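The Case for the Plain Metal Plate

By Olga Coelho
October 30, 2019

I have bought and thrown out more cutting boards than I want to admit. Bamboo ones split. Plastic ones get scored and stained, and by January they smell like onions no matter what you do to them. Over the last two years I have come around to a different view of what belongs on a work surface, and it is a flat piece of metal with nothing on it.

I don't mean a tray. A tray has a rim, and the rim is the problem. Flour collects in it, screws roll into it, and you can't slide anything off it without tipping the whole thing. I mean a plate, flat from one side to the other, with rounded corners so it doesn't catch your sleeve.

People who sell home goods seem to think this is too little to charge for. Walk through Herkar on a Saturday and look at the shelf where the work surfaces are. There are boards with juice grooves, boards with a drawer underneath, boards with a folding stand for a tablet. Last spring they had one with a built-in scale. My neighbor in Tumley bought it. She weighs things on her old scale, which she keeps on top of the new one.

A flat plate does several jobs and none of them need instructions. I roll dough on mine. I put it under the sewing machine when I oil it. When my son glues his models he works on it, and the glue comes up afterward with a scraper. I have set it across the sink when I ran out of counter, which happens every time I cook for more than four people.
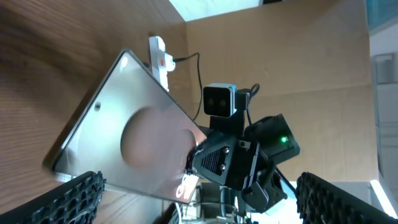 Brushed metal, rounded corners, one small hole near the edge.

The hole is the only feature I would argue for. Put a nail in the wall and the plate hangs beside the stove, out of the way. A plate without one ends up behind the toaster or under a stack of baking sheets, and anything under a stack of baking sheets stops getting used. I would take the hole over a handle every time. Handles stick out, and they come loose.

I also prefer a brushed surface to a polished one. Polished metal looks good in the store and shows every fingerprint at home. Brushed metal takes small scratches without making a fuss about them. It does pick up color from whatever is near it, so a gray plate can look a little pink in some light. I like that, though I know people who don't.

Taras Tkachenko, who taught the evening metal class I took, disagreed with me about most of this. He thought wood was better for anything to do with food because it is kinder to knives. He is right about the knives. I keep one small wooden board for cutting and it is enough - I don't need five. He also thought metal was too loud. Set it down hard on a stone counter and yes, it is loud. I put a dish towel under it.

The other complaint I hear is that metal is cold to work on. For pastry that is what you want. For gluing and oiling it makes no difference that I can see.

My own plate was an offcut. I paid a shop to round the corners and drill the hole, and I picked it up on my way home. If you would rather buy one ready-made, look in restaurant supply stores before you look in kitchen stores, and take a tape measure. Mine is two inches too long for the dishwasher, so I wash it by hand in the tub.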